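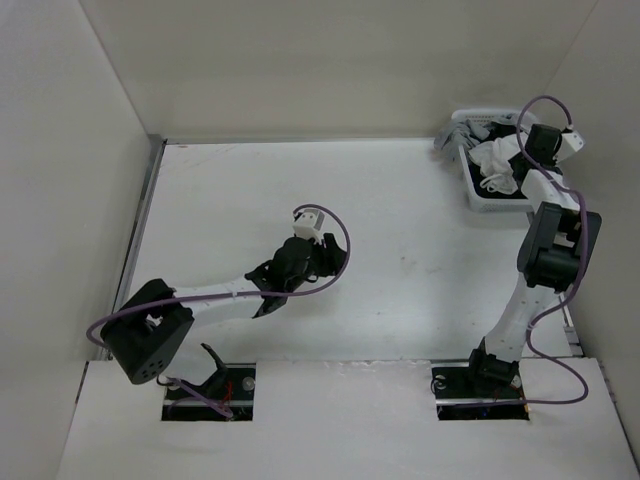
Do you finish a series before you start the next one?

pacheco_reads
Okay so I need opinions. I have 3 fantasy series going at the same time and I keep mixing up who is married to who, lol. My sister says I should finish one before I touch another, but I get bored! I'm on book two of the Praveck novels (967 pages in my paperback, my poor wrists) and I left it on the nightstand back in March. How do you all do it?

ikell77
One at a time, always. If I put a book down for a month I have to start over from page one, and then I get mad at it.

Jeferson Tavares
I don't agree with that at all! I have a book for the bus, a book for bed and a cookbook for the kitchen table (yes I read cookbooks like novels, leave me alone). As long as they're different kinds of books I never mix them up. Your problem is that all of yours are fantasy.

pacheco_reads
Hmm, you might be right about that. They ALL have a missing prince.

ikell77
Cookbooks don't count as reading though - you can open one anywhere.

Jeferson Tavares
They do so count!! Go read the Prerier baking one, it has a whole chapter on his grandmother's bakery. I cried over a bread recipe.

Ademir Bastos
I'm with ikell on the series but with Jeferson on the cookbooks. Also pacheco, book three of Praveck is way shorter and it gets good fast, so please don't quit now. I own the all-in-one edition, 1,496 pages, and I had to read it lying on my stomach.

pacheco_reads
Fine, fine, picking it up again tonight. No spoilers about the prince please!

ikell77
Which prince?

pacheco_reads
The one with the goat. Does anybody have a spare copy of book three? Mine has coffee all over the map.

Ademir Bastos
I've got one, sending you a message.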